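hieu_ninh
Posting our sink-cleaning eval from July. Policy is Jenlow, trained on 500 teleop demos, two wrist cameras plus head. 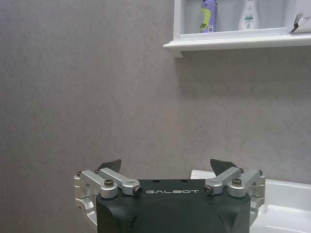
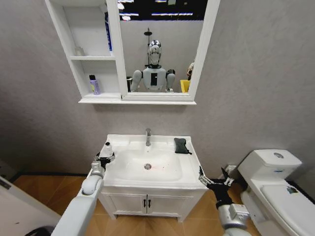
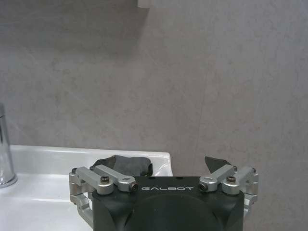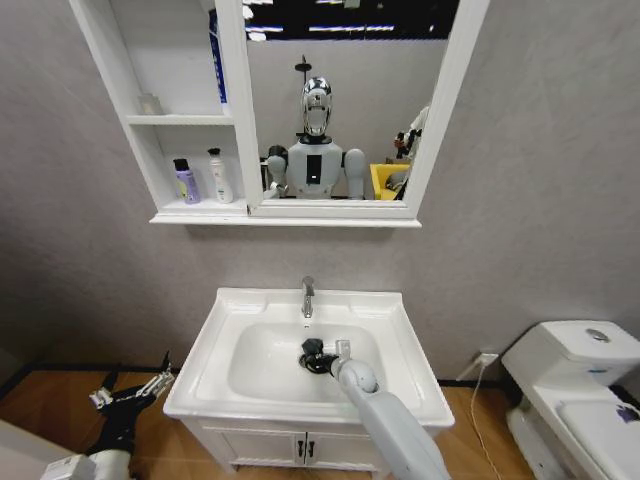 We wanted to know if the wrist views earn their cost. Over 814 rollouts, dropping them hurt basin contact most. With the gripper down in the bowl, as in the last head view, the drain is hidden behind it and the head camera can't help much.

wisodari
I don't buy it. A mirror over the sink gives the head camera the robot's own reflection. Did you mask that?

hieu_ninh
Yes, in 6 runs - no real change.

okafor_lab
6 is too few. I'd mask it in training too.

wisodari
Agreed. And try a second bathroom.

hieu_ninh
Fair, masked training is queued.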